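Skedinia Community Help > Home Robotics > Grippers and End Effectors

Soft pads or slim fingers for a two-arm home setup?

Posted by tinrooster

Hi all, long-time reader, first proper post. I've got two white arms running side by side on the Prurnen controller and I'm having an absolute ball with them. What I can't settle is the fingers. I've got the slim Clelleo set, and I've also been lent a set of the chunky black Gallegos pads, and I keep changing my mind about which ones to buy more of.

What I'm after is one set of fingers that can handle ordinary household stuff at floor height. Fabric first, then flat things, then boxes and containers. I know that's a big ask! But the whole appeal for me is an arm that can wander from one job to the next without me standing there with a hex key.

Fabric is where I've spent most of my time so far. I've been working on a low mattress on the floor, which is a lovely forgiving surface because if a finger comes down too far the foam gives a bit and the arm doesn't fault out. You can stretch a long cloth over it and come at it with both arms from the same end.

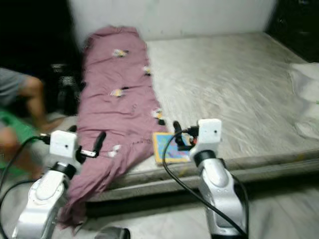
The trick seems to be getting one fingertip under the fold before you close. If I come straight down from above I mostly just push the wrinkles around, and every so often I pinch the fitted sheet along with the cloth and the whole lot starts travelling. Coming in low and nearly flat is much better, but then I've got the wrist module awfully close to the mattress edge and the cable loop wants to catch on things.

The other problem is thin flat stuff like cards and little books. On a hard table I can slide one to the edge and grab it there. On a soft surface it just sinks and I can't get under it.

I've also been looking at what the wrist camera sees, because I'd like to start doing pickups from it and leave the head camera for finding things. With the thick pads fitted you lose a fair bit of picture on both sides, though the gap in the middle is generous when they're open. Cords along the wall and the wire guard on a fan worry me more than anything, colour-wise and depth-wise. Dark cable on pale tile should be easy, you'd think, but a fan guard is all thin bars with daylight between them and I don't trust my depth numbers on it at all.

So – slim fingers, soft pads, or one of each? And does anyone run a different speed limit near the floor? I'm using the Prurnen default at the moment and it feels quick. 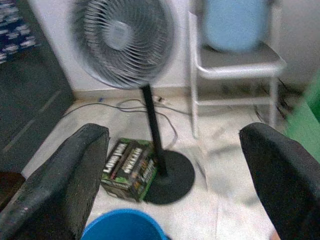 wattlebird_7 reckons one of each is the way to go, and that you should stop looking for a single set that does everything. Slim finger on the left to get under the fold, soft pad on the right to hold it once it's up. I ran matched pads for ages and my cloth pickups got heaps better the week I split them. You do have to tell the Prurnen about it, as the closing offsets are stored per arm and it'll happily copy left to right if you leave "mirror" ticked. Untick that first or you'll be chasing a phantom 2 mm gap all evening like I did.

For cards on a soft surface, press down beside the card with one arm so the near edge tips up, then go in with the slim finger from the other side. It looks ridiculous and it's my favourite thing the arms do. Go slowly and have your closing force right down, especially on anything with a glossy cover.

On the cables, run the wrist lead up the outside of the forearm and leave slack at the ring joint only. Big loops near the gripper will get you eventually. And yes, drop your speed near the floor. I halve mine below mattress height.

Posted by pixelgum

just get the soft pads. slim ones bend. mine did anyway

Posted by oldmate_servo

Agree with wattlebird on splitting them, but I'd sort the camera out before buying anything. I logged about 2,000 wrist frames with each finger type, and the pads cost me far less useful picture than I'd expected, because what they hide is mostly stuff off to the side that you aren't reaching for anyway. What did hurt was auto exposure. Big black pads fill the bottom corners, the camera brightens everything to compensate, and then your white walls and pale tiles wash out. Lock the exposure with the grippers open and leave it alone.

For the fan guard, don't use depth at all. Mark it as a keep-out zone from the head camera, add a good margin, and let the arms go around. Same with cords, until you've got something that follows them reliably. I haven't, and I've had a decent go at it.

Also, check the pad surface now and then. Mine get scuffed on the outer edge and pick up fluff, and a fluffy pad is hopeless on cardboard. A wipe with a damp cloth brings the grip back. If you do try the split setup, please post how you get on with the fitted sheet – I still grab mine by accident all the time.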